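# Small Things, Put Away

Zyanya Ledesma keeps most of her jewelry flat. Necklaces go on a board behind the closet door, rings sit in a saucer, and everything else used to go in one bowl on the dresser in her apartment on Hagedorn Street. By October the bowl was full enough that she stopped wearing what was in it.

"You reach in for one pin and you get four things hooked to it," she says. "So you put it all back and go out without a pin."

The trouble with a bowl is that small jewelry is mostly hooks, loops and wire. Earrings catch on chains. Safety-pin brooches are the worst of the lot, because they have a sharp end, a coil that grabs thread, and usually something hanging off them. If the clasp works open, the pin goes through whatever is next to it.

Ledesma repairs costume jewelry on the side under the name Endora. The brooches she sees most are the light kind people use to close a cardigan or pin a scarf, and the damage is nearly always the same. The long pin is bent, or the charm has been pulled off its ring.
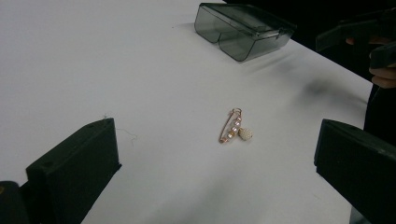
She tells customers to close the pin before putting it down, every time, even if it is only for the night. A closed pin holds its shape. An open one gets leaned on and then won't meet its catch again. Pearl beads need a little more care than metal. The coating on imitation ones rubs thin where it touches anything rough, so they shouldn't share a space with keys, coins or the zipper end of a bracelet. Wipe them with a soft dry cloth and leave the jewelry dip in the cabinet.

After that it comes down to boxes, and most people already own one that will do. Hardware stores, craft stores and tackle shops all sell plastic boxes with lids. The same box may cost more in the jewelry aisle. Ledesma has bought from two makers, Ladivier and Tunder, and doesn't much care which. She looks at the lid first. It should press down close to the tops of the dividers, or small pieces will slide from one compartment to the next when the box is carried on its side. She checks this in the store by closing the lid and trying to push a slip of paper across.

Clear plastic is the easier choice for anything used daily. Smoky plastic looks better left out on a dresser, but you end up opening it to see what is inside.

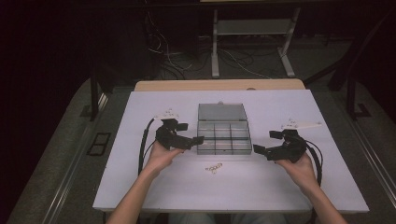 *5 min read*

Before filling a box, empty it completely and wash it in warm water with a drop of dish soap. Let it dry with the lid open. New boxes often have plastic dust in the corners, and it sticks to beads.

Sort on a plain, light surface with good light over it. A tray or a board with nothing else on it is fine. Dark cloth hides jump rings, and bare wood has a grain they like to settle in. Keep the loose findings together in one spot until the end.

Ledesma sorts by how often a thing gets worn. The front row is for the week. The back row is for weddings and December. Brooches get a compartment each, lying down, with the charm beside the pin and never under it. Earrings go in pairs. A single earring gets 20 days to find its mate, and then she takes it apart for the beads.

Long brooches may not fit the small squares. If the dividers lift out, take one out and make a double space. If they don't, use a second box without any.

She leaves two compartments unfilled. One is for whatever comes off on Sunday night, and the other is for parts: the odd bead, the spare catch, the ring that dropped off something she hasn't identified yet.

The bowl is still on the dresser. It has lemons in it.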